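Household Chores Project: progress report for the second half of the year
To: Marisol Kapoor, Prumex small grants
From: Barrett Brannigan, Prurkham workshop
26 Dec 2024

Hi Marisol,

You asked for something you could read over a cup of tea and pass up the line without having to translate it, so I've left the log tables in the shared folder and written this the way I'd tell it to you in person. Geert De Haan has the technical appendix if anybody upstairs wants joint torques.

The question you funded us to look at was whether a pair of arms you can buy today could take on small chores in a home or behind a shop counter. Not the big showy stuff, just the putting away, the wiping down, the sorting of a drawer. My answer at this point is that they can do a surprising amount of it slowly, and very little of it at a speed anyone would put up with. I was more pessimistic in the winter, for what that's worth.

Where we've got to

We planned for four chores and we're running four, though one has been swapped. Folding tea towels is out. Geert and I spent far too long on it and the fold was never one I'd have put in a cupboard. In its place we've brought forward the vanity tidy, which was meant for next year, and it's been the best thing we've done. The other three are loading a cutlery tray, facing up jars on a shop shelf, and wiping a bench.

In total we logged 246 attempts at the vanity tidy between getting the arms set up properly and closing the workshop for the holidays. Of those, 202 ended with the item where it was meant to go, upright and with nothing else knocked over. I was strict about the knocking over. If a bottle wobbled and came back, fine, but if it went down the attempt was a fail, even when the jar itself landed beautifully.

The idea is simple enough. You've got an organizer with an open tray, drawers and some upright cells, all labelled, and a few bits and pieces of the kind that pile up beside a bathroom sink. The arms have to get each one home. Štěpánka Tichý picked the layout after going through her own bathroom and her mum's, and she was adamant that it should be a cheap, ordinary organizer and not a jig we'd built to flatter the robot. She was right, and it cost us weeks! 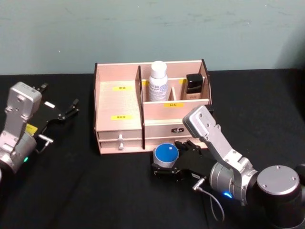 Vanity tidy: the blue-lidded jar held in front of the organizer, two bottles in the upright cells.

Small round jars turned out to be kinder to us than tall bottles. The fingers can come round the side of a jar and there's plenty to hang on to, whereas a bottle going into a cell has to be let go of from above with the walls close on every side. If it goes in a few degrees off vertical it catches the rim, and then the arm either keeps pushing (bad) or stops and sulks (also bad, but cheaper). Geert rewrote the release so that the gripper eases off, waits a beat and then opens the rest of the way. That one change did more for the bottle numbers than anything else we tried, and it took him an afternoon.

Glossy surfaces are still a pain. Anything with a shiny black cap throws reflections about, and the system's guess at where the edge is can jump between one look and the next. We've gone over to black cloth on the bench, which helps with glare off the table but does nothing for the caps themselves. Geert wants to try softer lighting in the new year. I'd like to try it before we spend money on another sensor.

The other three chores

Cutlery tray: decent with forks and spoons as long as they arrive one at a time. Tip a handful out in a heap and it's back to being a research problem. I don't see a home wanting this yet. A canteen might, if somebody could put up with the noise.

Shelf facing: this is the one I'd back for a shop. Demetrius Szabo let us use the end bay at his place in Siltitz after closing, and pulling jars to the front edge of a shelf is well within what the arms can do. He timed himself against it for fun and beat it handily, but as he pointed out, he'd be asleep and the arms wouldn't. He also pointed out that customers put things back in the wrong spot all day long and that somebody has to notice. We haven't touched that part. It's a bigger job than the moving.

Bench wiping: it wipes. It doesn't know when it's finished. We've got it following a fixed pattern and the result is fine on a bare bench, but dried-on sauce gets exactly the same treatment as a crumb. I'd call this half done and I'm not sure the second half is ours to do with what's left in the kitty.

What went wrong

We lost eight working days to a cable fault on one arm. It was intermittent, so of course it behaved itself whenever Geert had the cover off. Once we'd found it, the fix was quick, and we now check the connectors at the start of each session.

The labels were a nuisance too. They're small and yellow, and some of them get hidden as soon as there's a bottle standing nearby. A person reads the label once and remembers. Our setup was looking for it fresh every time and getting upset when it couldn't see it. Štěpánka changed it so the layout is learned at the start, with everything empty, and then held on to. That fixed most of it. It does mean that if you shift the organizer partway through you have to start again, and I can tell you from my own house that things get shifted.

I also underestimated resetting. Every attempt has to be set back up by hand, and that's me or Štěpánka standing there taking things out again so the robot can put them away. If you're costing a project like this for someone else, please budget for it properly. I didn't, and my evenings paid the difference.

So, are they ready?

For a home, I'd say no. Our arms are bolted to a bench, the bench lives in a workshop, and a person carries the mess to them. By the time you've brought your bathroom clutter to the robot you could've put it away yourself. The hands are further along than I'd expected and the rest of it is further behind. A machine that could get itself to the sink, work out what belongs there, and cope with a wet floor and a toddler would be a very different project with a very different budget.

For a shop, I'd say maybe, with one chore, after hours, on a shelf that's been laid out with the machine in mind. Demetrius would take a trial tomorrow if we paid for it. He wouldn't pay for it himself yet, and I think you should give that as much weight as any of my numbers.

Money

We're a little under on equipment and a little over on time, and the two nearly cancel out. The spare gripper fingers came in cheaper than quoted. I've left the travel line alone apart from the runs to Siltitz. Receipts are in the folder, and the one missing is mine (parking) so I've just left it off.

What's next

First up is the lighting test on the glossy caps, then drawers. So far we've kept to the open cells and the tray, and I've been putting off the drawers, because pulling a small round knob without dragging the whole organizer across the cloth needs one arm to hold while the other pulls. Both arms have been fine taking turns. Asking them to share a job is where I expect to lose some hair.

I'd also like to bring in two or three people who've never met the robot and let them set out the clutter however they like. Štěpánka and I have got too good at leaving things where it can reach them. I catch myself turning a bottle so the easy side faces the gripper, which isn't a favour anyone's going to do for it in real life.

One thing I need from you: could we move the unspent equipment money across to staff time? It would cover the resetting and spare me another round of late nights. A yes or no by email is plenty, and if there's a form, send it over and I'll fill it in.

Come by in the new year if you're out this way. Bring something awkward from your bathroom cabinet and we'll give it a go.

Cheers,
Barrett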